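The Towel Problem

The arms came from a kit, two of them, and my sister bet me they would never fold anything. She said this in July, over the phone, while she was folding something herself (I could hear the snap of it). I told her to give me until spring.

So I rented a table at the shared shop on Ullar Street and paid 640 dollars up front that I did not really have, and I named the arms Reddy and Trikico. Reddy was the patient one. Trikico had a loose screw in the elbow that I could never find, and every so often it would shiver like a dog getting out of a lake.

Jyoti Mittal had the bench across from mine. She was building a loom, or the inside of a loom, and she used to come over with her coffee and watch me lose. I'd written a program called Skandunow, which was supposed to find the corner of a towel. It found my sleeve. It found a shadow! Once it found the corner of the table and pulled so hard that the whole bench walked an inch toward the door.

"You're asking it for the corner," Jyoti said. "I don't look for the corner. I grab some and see what I've got."

"That's not a method."

"It's how my grandmother did a thousand sheets at the hotel."

I went home annoyed and lay there thinking about grandmothers. My own had hands like roots, and she never once looked down at the laundry. She looked out the window at the street and the towels got done. At two in the morning I got up and took out most of Skandunow, 3,000 lines of it, all the clever stuff about edges. What I left in was close to nothing. Reach down, pinch, lift a little, wait.

The log for the next day says Tue 9 March, attempt 7, and then there's a row of question marks, which I must have typed with my elbow. Reddy went down first. I had my hand over the stop button and Jyoti had her hand over my hand — I don't think she noticed, and I certainly wasn't going to bring it up. The fingers closed. Trikico shivered, once, and then held still as if somebody had told it to hush.

I called my sister and put the phone on the table.

"What am I listening to?" she said.

"Wait," I said.

"I don't hear anything."

"I know," I said. "Isn't it great?"
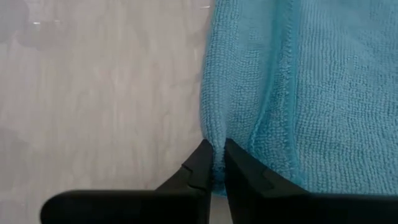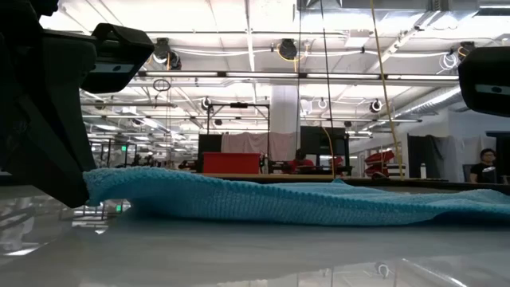

The towel in the grip, and the same table with the shop behind it.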